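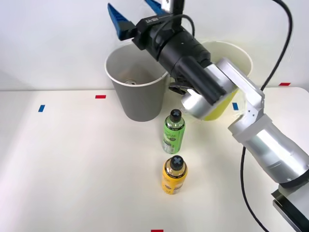
July 2, 2024

Up at six. Packed the leftover orders from the weekend before breakfast and had them at the post office when it opened. The woman at the counter asked if we were busy and I said medium. One parcel was too thick for the letter rate, so I paid the extra and made a note to change the listing for the double frame.

Most of the day went on the Fujimoto order. Daichi Fujimoto wants a keepsake box for his parents' ruby anniversary, with both names on the lid and a line inside it. He first wrote in April, then went quiet, and now he needs it by the end of next week. I have no problem with that. The box itself was already sanded and oiled. What was missing was the line. He has sent four versions, and the latest one is a whole paragraph about a fishing trip.

I wrote back and told him the inside of the lid holds 3 lines of text at a size his mother can read without her glasses. He answered within the hour and cut it down to "Same boat, same two fools." I like it much better than the paragraph. I asked him to check the spelling of both names and send them back typed out, not as part of a sentence. I have been caught by that before. Last winter I engraved "Love Steven" on a tankard, and the comma that should have been there cost me a tankard.

The test piece came out too dark on the capital letters. I ran it again on a scrap of the same maple at a lower setting and it was fine. The lid is clamped and ready for tomorrow. I don't like engraving the real thing after four in the afternoon.

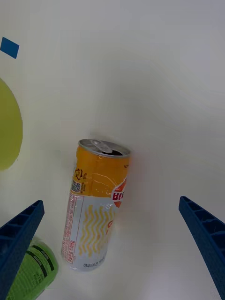

Drinks can on its side, tab up

The ribbon from Jernix arrived at eleven. I ordered dark green and most of it is dark green. Two of the rolls are closer to teal. They look all right on their own but not next to the others, so I will keep them for the baby orders and write to Jernix anyway. They were good about it last time. The invoice was $398, and that should be the last ribbon until fall if I stop putting it on everything.

Tissue paper is another matter. I have been buying it from Nishimura for years and they have dropped the cream color. The woman on the phone said there is a white, an ivory and something called oat. I asked her what the difference was between ivory and oat and she said she would send me a sample sheet of each. Cream was fine. I don't know why they would drop it.

Had lunch standing up. Cheese sandwich and the last of the cherries.

After lunch I went through the messages. A man wants his dog's name on a mug by Thursday – told him no, sorry, mugs take a week. A customer in Ohio wants to know if the wedding tree print can be done with the branches facing the other way. It can. It means redrawing the whole left side, and I quoted her for that and have not heard back. Someone else asked if the nursery clock ticks. It does, and the listing says so. I moved that line up to the top of the listing.

Then I did the thing I have been putting off, the prices. I have not changed them in two years and the boxes cost me more now than they did then. I went down the list with a pencil. The small frames stay where they are. The keepsake boxes go up by $10 and so do the house signs. I left the mugs alone, as they bring people in and the same people come back for the boxes. I will put the new prices up on the first of next month and honor the old ones for anybody who has already asked for a quote.
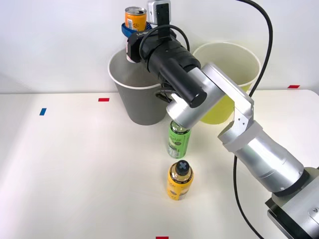
I also need to decide about Lendlow. Their summer gift fair wants $630 for a table for the weekend, and that is before gas and a room. Two years ago I made it back by Saturday lunchtime, but it was a cooler weekend and they had me near the door. This time they can't promise a spot. My sister says go, because I got three wedding orders out of the last one and those paid for the whole trip. She is right about the wedding orders. She is also not the one carrying the folding shelves. I have until Friday to say.

If I do go I want a proper sign. The old one has a water stain across the bottom and I have been hiding it behind the price cards. Erkemix has a cut-letter service and I filled in half of their order form before I saw that the letters come without any fixings. Left it open on the laptop.

Swept up at five. The dust bag on the sander is nearly full again. Watered the tomatoes and rang Mom, who wanted to know what to get for a christening. I said a spoon. She said everybody gets a spoon. I said I could put the name and the birth weight on it, and she said she would think about it.

Tomorrow: Fujimoto lid first thing, chase Ohio, teal ribbon, more brown tape. Dentist at three.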